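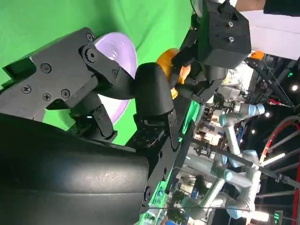

Fleltus brings small pumpkins to the autumn table with the new Sturnia box

August 4, 2020
By Torunn Tveit, Fleltus press desk

Fleltus, the family-run supplier of seasonal table and windowsill decorations, is delighted to announce that orders are now open for the Sturnia box, a mixed selection of small ornamental pumpkins chosen for their colour and shape and meant to be enjoyed indoors from the first cool evenings right through to the end of autumn.

We know it feels early to be talking about pumpkins when most of us still have the garden chairs out, but our growers have been thinking about them since May, when the young plants went into the ground at Keogh, and our shops and regular customers always like to get their orders in before the school term begins. Last year 382 people were still on the waiting list when the final box went out, and we were very sorry to disappoint them. This season we have set aside 1,255 boxes, and we hope that will go a good deal further.

The Sturnia pumpkins are squat little things with deep ribs that draw together towards the stem. The ones we like best are mottled, bright orange in bands and patches with pale cream and yellow in between, and now and then you get one with a big creamy-white patch on the shoulder that makes it look as if somebody had started painting it and been called away to the telephone. There will be plainer ones in each box too, in warm yellow-orange, and they earn their place because a bowl made up entirely of the showy ones can be a bit much.

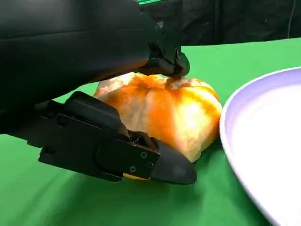
"People ask me which is the front of a pumpkin, and I tell them to put it down on the table and turn it until they're pleased with it," says Paula Anghel, who chooses the selection for Fleltus. "I do the same myself for every single one that goes into our displays, and it takes me most of an afternoon. Two that look nearly the same in the crate can be completely different once you've found the good side. I've had one on my own kitchen windowsill for weeks and I still give it a quarter turn when I'm waiting for the kettle."

Colour matters every bit as much as shape, and Paula has spent a happy summer trying out backgrounds. Orange and cream sit beautifully on a strong green, whether that is a painted tabletop or a length of plain cloth thrown over whatever table you happen to have (don't bother ironing it, a few folds do no harm). She is also very fond of pale lavender, a colour few of us would think of for autumn. An ordinary plastic mixing bowl in that shade will do perfectly well, and it makes the yellow side of the pumpkins look warmer. Dark wood is the more traditional choice and it is lovely by candlelight, though the deeper orange ones can rather disappear into it during the day.

The box comes in 2 sizes. The smaller is intended for a windowsill or the middle of a kitchen table, and the larger has enough for a sideboard or a long dining table with a few left over for the hall. Both are packed in shredded paper which can go on the compost heap afterwards, and both come with a folded leaflet with Paula's notes on arranging and looking after the contents.

Her main piece of advice is to handle them by the body and never by the stem, which snaps more easily than you would think, and to wipe them with a barely damp cloth when they first come out of the box. Keep them somewhere cool and out of strong sun. If you are piling them in a bowl, put the flattest ones at the bottom and look underneath once a week. Please note that the Sturnia selection is grown for decoration and isn't sold for eating.

Boxes can be ordered by post, by telephone or through any of the 200 independent shops that carry the Fleltus range. Deliveries start when the crop has been brought in and the skins have had time to harden, and everyone who orders will get a card beforehand giving the week of delivery. Shops wishing to take a display crate should get in touch before the end of the month.

The selection will also be on show at Ciltusex this autumn, where Paula will be at the Fleltus table with her bowls and her green cloth, very happy to talk to anyone about ribs, stems and good sides for as long as they care to stay.

Notes for editors

Fleltus supplies seasonal decorations for the home to independent shops and direct to customers. Samples of the Sturnia box can be sent to editors of home and garden pages on request. Paula Anghel is available for interview by telephone on weekday mornings.

Related news
Choosing a bowl for the middle of the table
Planting out at Keogh: notes from May
Fleltus at Ciltusex: what we're bringing
Dried flowers and seed heads, autumn list

Press contact: Torunn Tveit, Fleltus press desk | © 2020 Fleltus. All rights reserved. | Back to top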